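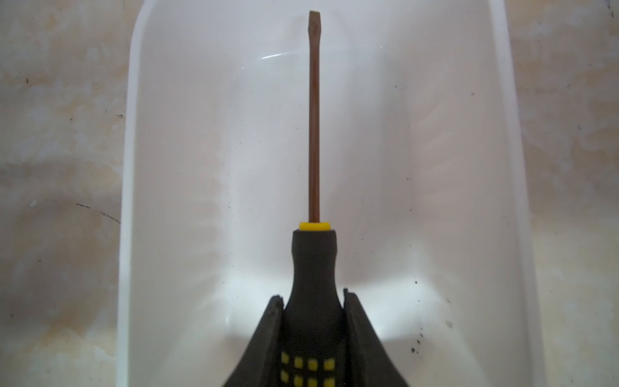 Flathead screwdriver with black and yellow handle.

Home > Support > Supplements > Mixing and Dispensing > Manuals

Ceston Powder Dispenser: Set-Up Guide
2026-05-05 | Posted by Ceston Product Support

Section 4. First Fill, Calibration and Daily Dosing

This section covers the dispenser from first fill to routine use with pre-workout, creatine and protein powders. Complete Section 3 (Assembly) before you start. The unit must be standing level, with the power cord disconnected until step 5 of part 4.2.

4.1 Before filling

Check the label on your powder against the types listed here. The dispenser accepts dry, free-flowing powders only.

- Fine powders (creatine, single amino acids): use the Vik insert, marked V.
- Medium powders (most pre-workout blends): use the standard insert, fitted at the factory.
- Coarse or fluffy powders (whey, casein, plant protein): remove the insert and store it in the base.

CAUTION: Do not fill the hopper with effervescent tablets, gels, oils or any product that contains whole seeds. These will jam the auger and are not covered by the warranty.

NOTE: The Ostdale hopper, sold separately, holds more powder but uses the same inserts. Settings in this section apply to both hoppers unless stated.

4.2 Filling the hopper

1. Wash the hopper and lid in warm water with mild soap. Rinse, then leave them to air dry fully.
2. Fit the correct insert. Turn it clockwise until the arrow meets the line on the collar.
3. Seat the hopper on the base and close both side latches.
4. Pour powder in slowly, up to the MAX line. Do not press it down. Drop in the moisture cartridge supplied, close the lid and lock it.
5. Connect the power cord. The display shows FILL for a few seconds, then READY.
6. Place an empty cup under the outlet and hold PRIME until powder falls in a steady stream. Return the primed powder to the hopper.

If the display shows LATCH, one of the side latches is open. The motor will not run until both are closed.

4.3 Calibrating the dose

Powders differ in density, so the unit has to be calibrated for each product. You need a kitchen scale that reads in grams.

1. Place a dry cup on the scale and set the scale to zero.
2. Move the cup to the outlet. Press and hold CAL until the display blinks.
3. Press START. The auger makes 8 full turns and stops.
4. Weigh the cup and enter the reading with the + and - keys.
5. Press CAL once to store the value.
6. Repeat steps 1 to 5. If the two readings differ by more than one gram, empty the hopper, break up any lumps and start again.

The unit stores up to 17 calibrations. When the memory is full, the oldest entry is overwritten. Write down any value you want to keep.

4.4 Setting the daily dose

1. Select the stored product with the arrow keys.
2. Enter the serving size in grams exactly as printed on the product label.
3. Set the lockout time. The factory setting is 60 minutes between servings. For products containing caffeine, set the longest interval stated on the label.
4. Press SAVE.

CAUTION: The dispenser measures weight of powder only. It does not track total caffeine or any other ingredient across products. Do not exceed the serving limit on the label. Ask a doctor before using pre-workout products if you take medicine, have a heart condition or are pregnant.

4.5 Cleaning interval

The display shows CLEAN after 156 servings. Clean sooner if you change to a different powder or if the outlet shows buildup.

1. Disconnect the power cord.
2. Empty the hopper and lift it off the base.
3. Pull the auger straight out. Brush it dry before washing.
4. Wash the auger, insert and hopper by hand. Wipe the base with a damp cloth only.
5. Refit when all parts are fully dry, then hold CLEAN until the message clears.

NOTE: Units with the Jelbridge outlet, shipped from July onward, have a removable nozzle. Twist it to the left and wash it with the other parts. Earlier outlets are fixed and must be brushed in place.

Stored calibrations are kept when the power is disconnected. For error codes, see Section 6.

Previous | Contents | Next | Parts | Contact Support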